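Workshop tips: setting up a table for recording robot examples

Filed under: Bench and workshop
6 September 2019

I love this job. If you have a small arm on the bench and a learning program that wants to be shown how to pick things up, you're going to spend a lot of hours at one table, and a few household habits make those hours so much nicer. These are the ones we've settled on at the Drarnbridge workshop, mostly by getting them wrong first. We store everything with a little program called Clodilex, but the tips will suit whatever you use.

Start with the table

Wipe it down before each session with a barely damp cloth and then a dry one. Don't use polish! A shiny top throws the lamps straight back up into the wrist camera and you'll be squinting at white blobs for the rest of the day. Matt paint is lovely for this, and a small tester pot goes a surprisingly long way.

Boards round the back and sides keep the rest of the room out of the recordings -- coats, kettles, people wandering by with a sandwich. Fix them so they can't creep. If one moves during a batch, finish the take, push it back to its pencil line and write the time in the notebook.

Light

Soft and from above is what you want. We hung greaseproof paper over two cheap lamps (LED bulbs only, please, and keep the paper well clear of them) and the hard shadows went away in one afternoon. Draw the blinds too, especially from November on, when the daylight changes so quickly in the afternoons.

Choosing things to pick up

Raid the house. Baskets, sponges, egg cups, clothes pegs, that odd jug from the back of the cupboard. Woven baskets are my favourite by a mile: light, cheap, hard to break, and there's a rim to grab from any side. Give them a shake over the bin first, as bits of old onion skin do get everywhere.

Put each thing down somewhere new before every take. Turn it a bit, slide it into a corner, bring it close to the arm. It's so tempting to drop it back on the same spot, and the arm will then learn that spot and very little else. If you can't think where to go next, roll a die and number the parts of the table.

How long to go on

We stop every 60 takes for tea and a wipe of the camera lens. A whole day's target is 200, and past that my hands get clumsy and the examples get clumsy with them. The Waltau set, our biggest, came to 1,042 takes, and I'd happily do another one tomorrow.

Do your slow takes slowly. Smooth, boring movements are the easiest ones to learn from, so pretend you're carrying a full cup of tea up the stairs.

Looking through what you've got

Sort on the same day, while you still remember which take was which. I use 3 folders: keep, ask and bin. Flick through the stills from the wrist camera at a good size, and don't be too quick to bin the plain ones. The arm swings about, and a stretch of nothing but board is part of the view it has to cope with.

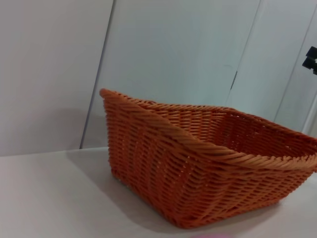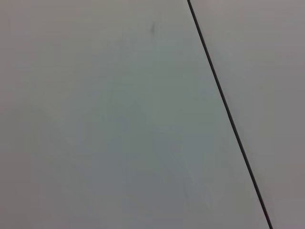 Name the files as you go, too. Ours have the object first, then the batch, then the take, all in small letters with no spaces. I used to leave the naming for the evening and it was misery -- twenty minutes of guessing, every single time.

Marks on the boards are a question we get a lot. A rub with a clean pencil rubber lifts most scuffs, and bicarbonate of soda on a damp sponge will shift the stubborn ones. Do it between batches and jot it down, so that all the takes in one batch share the same background. We left a few smudges alone for the whole of the Pathak batch and it trained perfectly well, so don't lose sleep over them.

Last thing before you go home: copy the keep folder to a second drive, switch the arm off at the wall and put a dust sheet over the table.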